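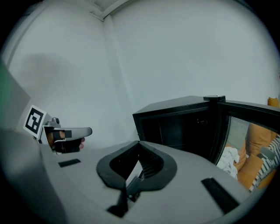

Every time the library in Ilanham cuts its hours, a reader writes in to say that the building is a luxury now, that anyone who wants a book can have it on a phone in ten seconds, and that the town should sell the place and fix the roads. The latest of these letters ran in October. It was polite and well put, and I think it was wrong.

I'll start with what the letter got right. Fewer people borrow books than they used to. The branch lent 385 items in its slowest month last year, and that is a small number for a town of our size. The roof needs work. The heating bill is high. If you judge a library only by how many books go out the door, ours looks like a poor use of money.

But lending is one part of what the building does, and it happens to be the part that is easiest to put in a table. I go in most weeks, usually after four in the afternoon. The tables by the window are full of kids doing homework. At least one of the computers is being used to fill out a form, often a long one, for housing or for a job that will only take applications online. There is usually an older man reading the paper for an hour or more. None of that shows up in the lending figures. The man with the paper borrows nothing.

The letter writer said all of these people could go somewhere else. I would like to know where. The coffee shop on the square wants you to buy something and wants you gone when the lunch crowd comes in. The mall at Kadatbridge is a bus ride away, and its benches were taken out when the entrance was redone. The churches are locked outside of services. You can walk from one end of Ilanham to the other and not find another heated room where a person may sit down for free and be left alone.

Koditz tried it the other way. The town closed its branch and put a book locker in the lobby of the swimming pool. You order online, you get a code, and you pick up your book from a metal door. I have used it, and it works fine. The books are clean and they come on time. If you already know what you want to read, you have lost very little.

What you lose is the shelf. I found half the books I care about by standing in front of the wrong section. You also lose the person at the desk, who will show you how to attach a file to an email and won't charge you for it. The pool lobby has a turnstile, a vending machine and a sign asking people not to wait there.
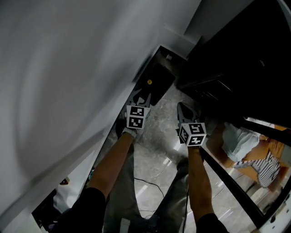 What it costs

Money is a fair question and the people who want to keep the branch should stop dodging it. Keeping the doors open for one more evening a week would cost more than $2000 a month, counting staff and heat. That is real money in a small budget. I still think it is worth paying. We spend on plenty of things that most of us don't use on a given day. I have never called the fire department, and I don't want my share back.

There are ways to bring the cost down. The upstairs room sits idle in the mornings and could be rented for classes. The branch subscribes to magazines that I have never seen anyone pick up. Three of the ceiling lights stay on all night. These are small savings, but they ought to be tried before the hours are cut again.

What I'd ask for

Jireš gets held up as the model whenever this comes up, mostly because of its new glass building. I don't think we need one of those. The part worth copying is the schedule. The branch there opens late and closes late, so people who work days can get in. Ours opens at nine, when nearly everyone under seventy is at work or at school, and locks up at five-thirty. Then the low numbers are used as proof that the town has lost interest.

Move the same hours to later in the day and leave them there for a full year before anyone decides anything. It would need a change to the staff rota and a new sign on the door. A petition asking for this has been sitting on the front desk since the summer, with 531 names on it at last report — a good many more than turned out for the meeting on the road repairs. The pen is on a string next to it.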